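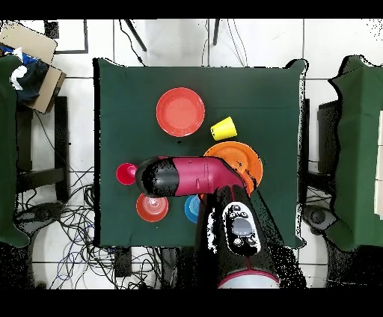 Ustitz, October 4, 2022 - I've been renting out tableware for parties since I was old enough to carry a crate, and I'm so happy to finally share this: Skorkano opens its second lending room this month, right here in Ustitz! If you haven't met us yet, we lend plates, cups, bowls and tablecloths for birthdays, block parties, weddings, you name it. Color is what people come to us for. A coral-red plate on a dark green cloth, with an orange one close by and a little yellow cup for the kids, is the kind of mix I'd happily put out for a backyard lunch any time of year. White china has its place too (we have piles of it), but I know which shelf empties first.

The new room is on Gisler Street, in the old Dramovar shoe store, and it's a lot bigger than our first one. We now have 700 place settings to lend, and the largest party we can serve from one booking goes up from 80 guests to 200. That was the number one request all summer. In August I had to turn away two weddings and a school reunion, and I hated making those calls.

Booking works the same way as before. You pick your colors online or in the room, pay a small deposit, and bring everything back within six days. Scrape the plates, please, but leave the washing to us - we have a proper machine now, and it's louder than my car.

My business partner Kjell Kvam will run the Gisler Street room, and I'll stay at the first one and drop in when he lets me. "I've wanted a room with real windows for years," says Kjell. "You can't choose a tablecloth under a tube light. Come in the morning, bring your napkins, and we'll lay out a few settings until something looks right."

We're also starting a mix-and-match box for small parties: six plates, six bowls and six cups, all in different colors, packed and ready to go. No need to book that one ahead, just come by and grab it. If you break something, tell us and we'll take it out of the deposit. It happens at every good party!

Press contact: Jacqueline Pichon, Skorkano, Gisler Street, Ustitz. Photos and the full color list are available on request.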